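Open day at Clollora

3 October 2018

I have wanted to get inside the Clollora workshop ever since they moved into the building behind the bus depot, and this week I finally did! They opened up for one afternoon, put out a sign-up sheet for 30 people, and I got my name down in time. I took the early bus, walked the wrong way for a while, and still got there before they had the coats hung up.

The first half hour was a talk about what they do. The short version is that they teach robot arms to do small table jobs, the picking up and putting down kind, and the project I came to see is called Hopkin. The software that runs it is Plorker, which I had read a little about and mostly not understood. It made a lot more sense with somebody explaining it next to the real thing.

Then we moved over to the table. I stood as close as they would let me. The gripper has two fingers that sit side by side, and on a screen you could follow along with what the camera down by the gripper was getting, so you're looking along the fingers the way you'd look down your own arm. I loved this. I could have watched it all afternoon and skipped the snacks.
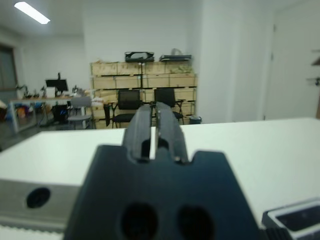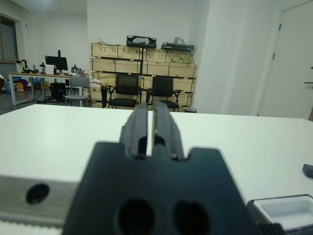 My first question was about how much practice it takes. They have recorded 842 runs for Hopkin so far and want to get to 2000 before they change anything big. Each run gets saved and looked over by a person, so that is a lot of looking! The man next to me asked if it gets boring, and the answer was yes, sometimes, and that they take turns and play the radio.

We each got a try at steering. You move a handle and the arm follows, and I was sure I'd be good at it after all those years of video games. I was not. My job was to pick up a foam block and set it down on a paper square, and I pushed it off the square twice before I got a grip on it. A girl who must have been nine did it on her first go and then did it again with her left hand. Everybody clapped, me included.

I also learned that Bikamico, the bike parts place across the road, lends them odds and ends to practice on. Springs are the worst, apparently. They roll and they tangle — I asked about chains and got a groan from the whole team.

I came home with a sticker, a sheet of reading suggestions (I've started the first one, it's slow going) and a plan to go back. The next open day is in November and they're hoping to make room for 100 people over two sessions. If you live anywhere near, put your name down early. Bring a sweater too, the place is chilly once you stop moving.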